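Fruit at Our Place: A Household Food Waste Project
Ye-rin Hong
Submitted April 8, 2020

Why I picked this

My nan in Rarkura never threw out a piece of fruit in her life. Soft apples went into a crumble, brown bananas went into a loaf, and anything past that went to the chooks. At our house in Kelmont, on the other hand, I'd been watching mum scrape sad pears into the bin for years and nobody said much. So when we had to choose a topic to do with our own neighbourhood, I went for fruit waste (and yes, partly so I could eat my research).

My question was pretty simple: does where you keep your fruit change how much of it you chuck out?

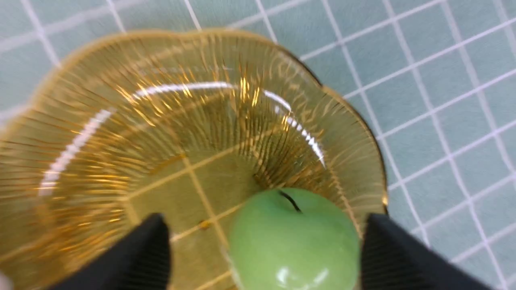 I asked households on our street and the two streets behind it to join in, and 19 said yes. I was rapt with that! I'd been hoping for ten. Each household filled in a diary for the whole of March, weighing any fruit they threw out on the kitchen scales and writing down what it was, where it had been kept and why it got binned. For the first half of the month they did whatever they usually did. For the second half I asked them to put all the fruit that didn't need the fridge somewhere they'd walk past it every day.

The diary

My first version of the diary was terrible. It had a column for the variety of fruit, and one neighbour rang me to ask what sort of mandarin she had, and I had no idea either. I cut it back to four columns and printed it on one page so it could go on the fridge with a magnet. I also gave up on asking for the price, as half the people shop at the Pliltulico market on the way home and don't keep a docket.

A few people forgot to weigh things. If they wrote "one apple" I used 150 grams, and I marked those entries with a star in my spreadsheet so I could take them out later and check if it made a difference. It didn't change much.
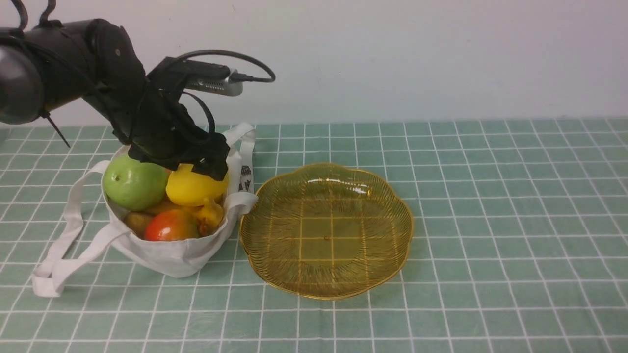
What people wrote down

By the end I had 44 diary pages, a couple of them with jam on. The most common reason for binning fruit was "forgot it was there", followed by "went soft", which I reckon is often the same thing. Kids' lunchboxes were a big one too. One dad wrote "came home again" next to the same apple for three days running, then "gave up".

Bananas and pears were the worst. Citrus hardly showed up at all, and lemons only once. Grapes were tricky because people pick out the bad ones as they go and don't think of that as waste, so I'm sure my grape numbers are too low.
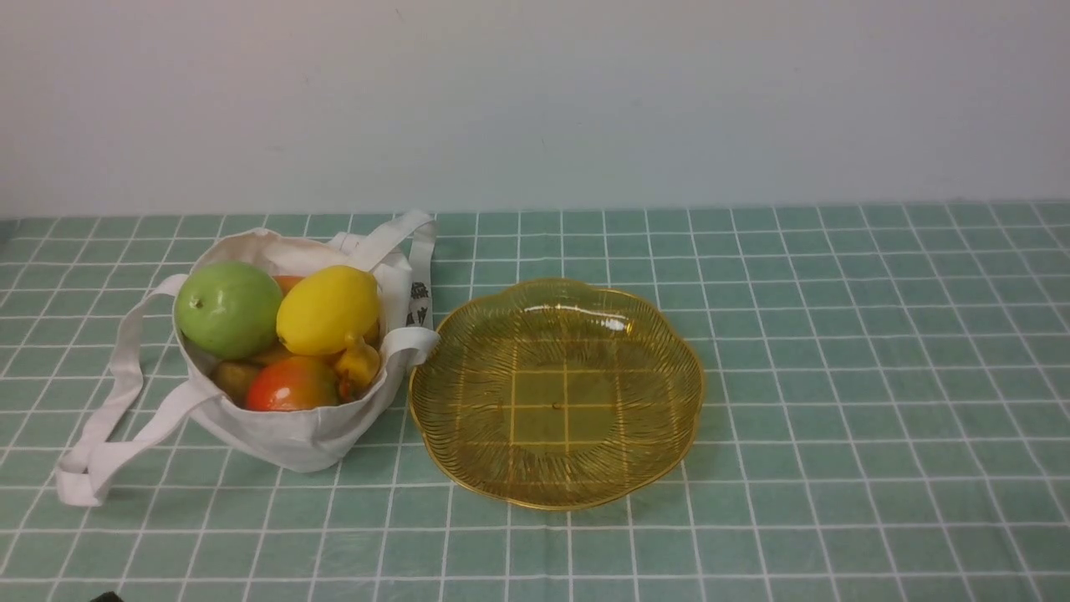
Results

In the first half of the month the households threw out 2000 grams each on average. In the second half the average dropped by 558 grams. That's more than I expected from just moving stuff to a different bench!

I don't want to make too much of it though. People knew I was going to read their diaries, and my neighbour Yeon told me she ate two pears she didn't even want so she wouldn't have to write them down. Also it got cooler towards the end of the month, and fruit keeps longer when the kitchen isn't boiling. I should have had half the households swap first and half swap later, and I only thought of that when it was already too late to fix.

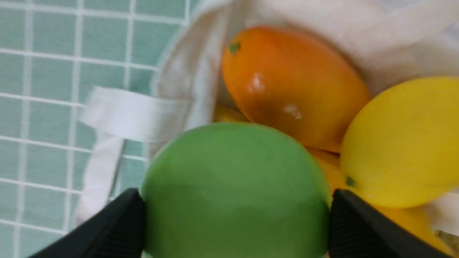 Green and orange fruit, close up.

What I'd do next time

I'd run it for longer and start with fewer rules. I'd also like to split the households by size, because a family of six gets through a bag of apples before it can go off, and someone living alone just can't. Two of the people on their own told me they'd buy less at once if the shops sold it that way, and I think that's worth a project by itself.

Thanks to all the neighbours who put up with me knocking, and to mum, who let me go through our bin. We've kept our fruit on the kitchen bench ever since, and the pears are getting eaten, mostly by me.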